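Brolla Table Unit: Set-up Guide
Section 5. Running the unit for visitors

Read this section before an open day or a customer visit. It assumes the unit is bolted down and has passed the checks in Section 2. A unit that fails now and then in an empty shop will fail more often with people watching, so plan for that.

5.1 Before the doors open

1. Switch on the controller and let it finish its self-test.
2. Set the speed limit to 800. The sales sheet shows a higher figure. Do not use it with visitors on the floor.
3. Lay out the objects you intend to use and run the full routine 13 times. If it misses more than 2, take that object out of the program.
4. Assign one staff member to the stop button. That person does not give the talk.

CAUTION: Keep visitors behind the floor line whenever the arm has power. A paused arm can start again.

5.2 Choosing objects

The routine that ships with the unit uses foam blocks. They prove very little, and visitors from working plants know it. Use ordinary things of different shapes. At the Stolline open day in February the tabletop held a purple plastic scoop, a clear acrylic piece and a cactus in a white faceted pot. 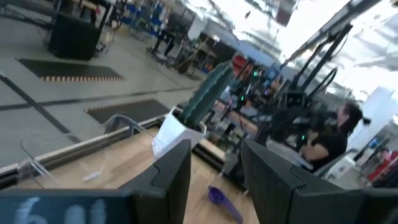

Gudanetti wrote back after the visit that one good pick told them nothing, and that they would have liked to choose the object themselves and see it tried five times in a row. Warrier asked for the failed picks to be read out along with the good ones.

Both requests are fair. Allow time for them.

5. Let a visitor name the object and point to a spot on the table.
6. Run the pick without moving the object afterward to help the arm.
7. Write down every attempt, including drops.

NOTE: Clear parts are hard for many cameras to pick out. Test yours under the same lights you will have on the day. If you have not tested it, say so.

5.3 Questions about speed and cost

Give only figures measured on your own unit. "Up to" figures from the brochure come from a bare table and a single part, and they should stay in the brochure.

8. At the end of the visit, press stop, wait for the arm to settle, and switch off the controller.
9. File the attempt sheet with the unit's service log.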